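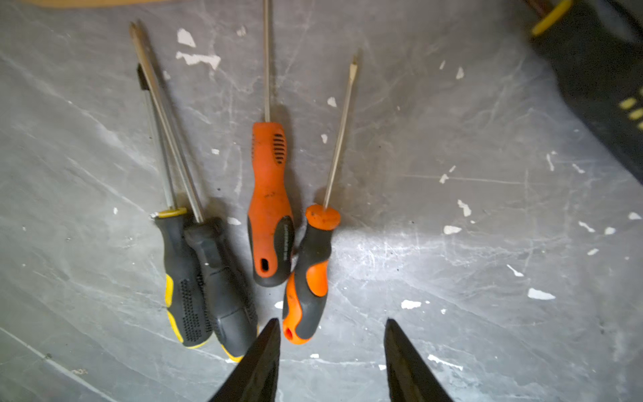

Vier Schraubendreher auf Beton, davor die Finger des Greifers. Blick der Handgelenkkamera.

Schluss mit den Schaumstoffwürfeln

30. Mai 2021

Wieder ein Greifervergleich gelesen, wieder Würfel. Saubere Würfel, matte Tischplatte, Licht von allen Seiten. Dazu eine Erfolgsquote, und alle nicken. Ich kann das nicht mehr sehen.

Mein Vorschlag, seit November: Schraubendreher auf den Boden. Mehrere, durcheinander, Griff an Griff. Dicker Griff, dünner Schaft, Schwerpunkt irgendwo, nur nicht da wo man greifen will. Dazu Farbreste auf dem Beton, Kratzer, schmutziges Orange. So sieht Werkstatt aus. Wer da zupackt und nur einen hochbringt, darf gern Prozente nennen.

Bei uns laufen zwei Greifer im Wechsel, der Skaladar und der Bunditz. 60 Versuche pro Kandidat, gleicher Arm, gleicher Controller. Skaladar 56 Treffer am Würfel, klingt toll. Am Boden dann 15. Fünfzehn! Der Bunditz war am Würfel schlechter und am Boden deutlich besser. Hätten wir nur Würfel getestet, wäre das falsche Gerät bestellt worden. So einfach ist das.

Und die Kamera. Alle wollen sie oben am Stativ, weil das Bild dann ruhig ist. Ich will sie am Handgelenk. Ja, es wackelt, ja, die Finger stehen immer mit drin. Gut so. Spitze und Griff im selben Bild, da sieht man den Spalt der fehlt, und zwar bevor es kracht. Saarela liefert inzwischen eine Halterung mit 2 Schrauben, reicht völlig. Kalibrieren muss man trozdem, jedesmal neu, nervt.

Einwand, kommt immer: nicht reproduzierbar. Stimmt halb. Lage fotografieren, Schablone drunter, nachlegen. Dauert. Aber ein Test, der sich perfekt wiederholen lässt und nichts aussagt, was soll ich damit.

An Gustska geht die Bitte, im nächsten Datenblatt einen einzigen Wert vom Werkstattboden abzudrucken. Einen. Darf auch ein schlechter sein, den vergleiche ich dan mit unserem.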